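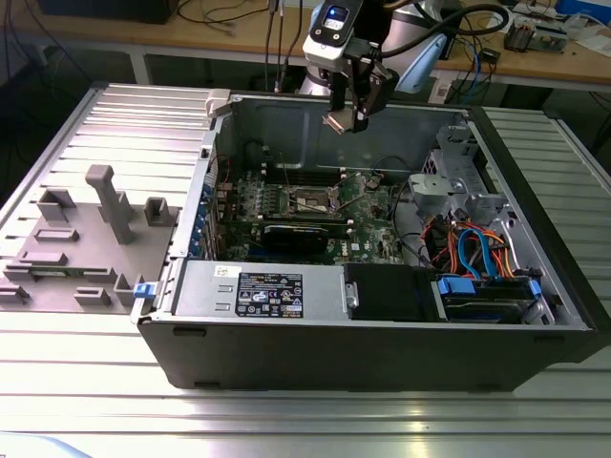
The teardown cell with a tower on the table, gripper over the board.

Six months of robot-assisted teardown

Posted 29/09/2023 by Shinji Honda
Print this post | E-mail this post

The arm has been part of the line at Fondport since February. I said I would write up the results once we had two full quarters of normal work behind us. The numbers belong to the company and stay there. What follows is how the work is divided now and what that has done to the jobs of the people on the bench.

For readers who don't know the shop: we take in retired office desktops, pull the parts worth reselling, and sort the rest by material. Before February every tower was opened, stripped and sorted by one person at one bench. A technician owned a machine from intake to scrap bin. There were 15 steps on the card and you initialed the bottom.

The card now has two columns. The person does intake, the data check, the side panel, and anything held by a cable. The arm does parts with a predictable position and a flat surface to grip. In practice that means memory, expansion cards once the bracket is released, and drives once the latches are open. Power supplies are still done by hand. They are heavy, the harness is different in every model, and the gripper has two fingers.

Cables are the main limit. A person reaches under a bundle of wire without thinking about it. The arm needs the bundle to be somewhere else. Kristof Mulder wrote the first version of the routine on the assumption that the cables would be tied back before the case was placed, and that assumption became a job. Somebody now spends a good part of the shift on cable prep. It did not exist as a task before, and it is not in anyone's job description yet. I have asked for it to be added.

Fixtures took longer than the programming. The case has to be in the same place every time, on its side, open face up. We print our own locating plates with blocks and posts and bolt them to the table. The first plates were too low and the case could walk when a stubborn card was pulled. The current ones hold. We have plates for the two chassis families that make up most of our volume. Anything else goes to the manual bench.

The cell controller is a Kolev, and the software that picks the routine is called Jara. Jara reads the model from the intake record, so an intake error now stops the cell, where before it was an annoyance someone fixed with a pen. Marleny Alvarado, who ran intake alone for years, has become the person the whole line waits on. She got a second screen and a new grade. The grade came four months after the screen.

On the jobs themselves. Headcount on the line did not change. Two people moved, one to testing and one to the Zikwood site, both by request. The people who stayed do less pulling and more preparing, checking and recovering. Wrist complaints are down according to the people with the wrists, and I have no better measure than that. Reported boredom is up. When the arm runs well, the operator's task is to have the next case ready and watch for a stop. When it runs badly, the operator has to know the case as well as the old bench technicians did, and quickly.

That second part worries me. Junpei Hattori can tell from the sound of a latch whether a drive is going to come out straight. He learned it by stripping towers all day for years. A new hire on the cell will see the hard cases only as faults, a few per shift, with the line waiting. We now rotate everyone through the manual bench one week in six. It costs throughput, and I had to argue for it twice.

Cycle time, since I will be asked: on a clean, prepped case the arm is slower than a good technician on almost every single part. It gains because it does not stop, and because the person is prepping the next case in the meantime. If prep falls behind, the gain is gone. We had roughly three weeks in spring when we would have been faster with the arm switched off.

Next on the list is a side tray for loose screws and a third plate. I would also like a stop message that says which part failed – at present it gives a step number, and the step numbers differ between routines.

Comments (3)

Minoru Ichikawa
Did you try clipping the harness to the chassis wall instead of tying it? We lost less time that way on small form factor units.

Shinji Honda
We did on one family. The clips got in the way of the drive routine. May be worth another look with the new plates.

bench_4
One in six is not enough. Make it one in four.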